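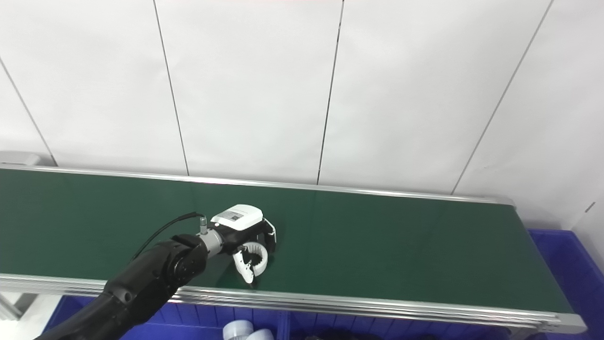
# Cletitz packing bench notes

Everything we know about the belt on the Cletitz packing line, written down so that people stop asking Kourosh. The folder began life as one text file called `belt_stuff.txt`. It now has subfolders, and we are all trying to be grown up about it.

Maintained by Kourosh Bagheri. Last tidied 30 August 2024.

## What's in the folder

```
cletitz-bench/
 README.md
 parcels.csv one row per parcel sent down the belt
 cleaning.csv who wiped it, with what
 spares.md part names, shelf numbers, grudges
 old/ please leave alone
```

`parcels.csv` has 1,000 rows. It would have had more, but the first batch was typed up with the length and width columns swapped, and measuring it all again was voted down over lunch.

## The belt

Dark green, with silver aluminium rails down both sides. The near rail is the thicker one and has grooves running along it. The grooves are very good at collecting tape ends, label backing and the small paper discs from the hole punch. Run a dry brush along them before you wipe the belt, or you will be wiping it twice.

The far rail is thin. Don't lean boxes on it.

Green turned out to be a decent choice. Brown card shows up well on it and so do white mailers. The dark green Skellton pouches do not, and 23 of them are marked `colour_clash` in the notes column for that reason. Filter them out if you are sorting by eye from the photos.

## Columns in parcels.csv

| Column | Meaning |
|---|---|
| `id` | Counts up from 1. No gaps, apart from 147, which was a sandwich |
| `kind` | `box`, `mailer`, `pouch` or `tube` |
| `supplier` | `koris`, `cantero` or `skellton` |
| `length_mm`, `width_mm` | Longest side first. Please |
| `weight_g` | Kitchen scales, so treat the last digit as decoration |
| `notes` | Free text, sometimes very free |

Tubes are measured with the end caps on. If a cap fell off on the way, write `cap` in the notes and measure what's left.

## Cleaning

- Stop the belt first. Yes, even for one crumb.
- Brush the grooves, then wipe the green with a damp cloth and plain water.
- The wall panels behind are slightly glossy and show every fingerprint – use the soft cloth, not the blue one.
- Write it in `cleaning.csv`. "Did it" is not a date.

## Known problems

- Koris changed their small box in February and kept the same name for it. Rows before and after are different boxes.
- Cantero mailers were weighed full for 20 rows and empty for the rest. The full ones are marked.
- `spares.md` lists a belt joining kit on shelf 4. There is no shelf 4.

## Using it

Free to anyone on site. If you copy the table elsewhere, take the notes column with it, as most of the corrections live there. Fixes go to Kourosh, with the row number in the message.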